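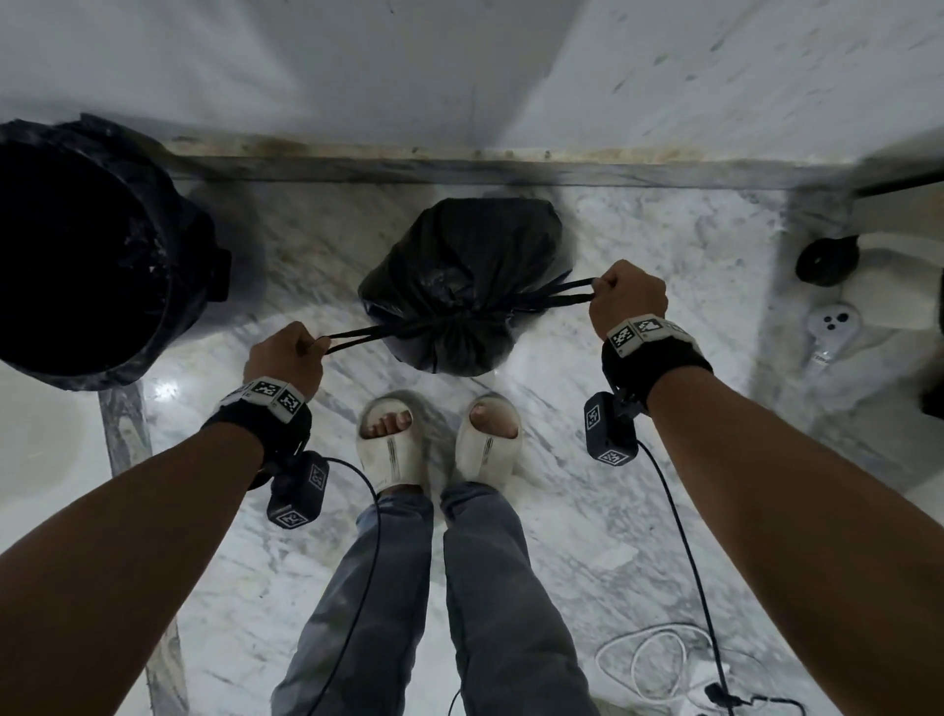
Subject: Re: Wrist tracker kits — second order before summer?

From: Olga Echevarría
To: capture-planning list
Date: Sun 12 May

Telmo Casado wrote:

> Hi all,
>
> I have the quote from Gistico for the second batch of wrist kits. It's six
> kits, each one a left and right strap with the marker bands, the two wrist
> units, cables and the head camera. The price comes to 2000 dollars a kit if
> we sign before they close their books. After that they won't promise
> anything.
>
> My thinking is that the chores set is the bottleneck for the Ustura arm.
> Trash, bathroom, laundry, all the things people do at home without a bench
> in front of them. If we double the kits we double the hours. Ludivine says
> the storage side can take it.
>
> Can I get a yes from everybody this week?
>
> Telmo

Telmo,

Not a yes from me yet. I'll try to say why without writing you a novel.

First, the math. Doubling the kits doubles the hours only if the kits are what we're short of. We own six now. I went through the sign-out sheet for March, and there were whole weeks when two of them never left the cabinet. What we ran short of was people willing to do chores at home with both wrists strapped up. I'd rather see that money go to paying them better, and I suspect Kelechi would too, given that she does the phoning.

Second, the cables. Look at the garbage bag clip again. Both hands are on the drawstrings, pulling them tight, and there's a black cable dropping from each wrist. That's a small bathroom with a toilet on one side and a trash bin on the other, and the person has to squat or bend in the middle of it with a wire off each arm. The quote says "improved harness." Improved how? If the new kits are still wired, I want to know how long the cables are and where they clip to the body. If they're wireless, I want battery life in writing, measured with the camera on. Gistico told us last time that the straps were one size fits all, and Saturnino spent an afternoon punching extra holes in them.

Third, and this is the one I'd push on hardest, what is the Ustura arm supposed to do with these clips? Tying off a full bag is a two-handed job. The plastic bunches up at the neck, the loops go tight, and everything shifts as you pull. It's great material, I'm not arguing with that. But the budget has one arm in it. One! Plalelora wants a lot of money for the second, and I can't find a line for it anywhere in Telmo's sheet. So we'd be buying more recordings of two-handed work for a robot with one hand. Somebody please tell me I've misread the sheet.

And the gripper. The one we have on order is fine for boxes and bottles. I've never seen it hold a thin plastic drawstring under load, and I haven't seen anybody claim it can. The Woldegiorgis people offered to lend us their softer fingers for a trial. Did we ever answer them? If not, I'll write to them tomorrow. A loan is free, and I like free.

What I could agree to:

— Two kits now, at whatever price Gistico gives for two. Ask. They may say no.

— A line in the budget for the second arm, even if we leave it blank until fall. Right now it isn't on paper, so it keeps getting forgotten.

— Saturnino tries the borrowed fingers on real bags, full ones, on a hard floor. Ludivine records the results, the failures included.

— Spares. The current quote has no extra straps and no extra cables. Those are the parts that get stepped on.

About the deadline: every vendor I've dealt with has books that are about to close. Telmo, I know you've worked hard on this quote, and I'm not trying to sink it. But 2000 a kit is our whole travel line by the time you've bought six, and then there's nothing left when an elbow joint goes on the arm. Has anyone asked what an elbow joint costs? I did, back in March, and I'm still waiting for a straight number.

Kelechi, could you send around how many people on your call list said yes to a second home session? That would change my mind faster than anything in the brochure.

I'm out Tuesday, otherwise reachable.

Olga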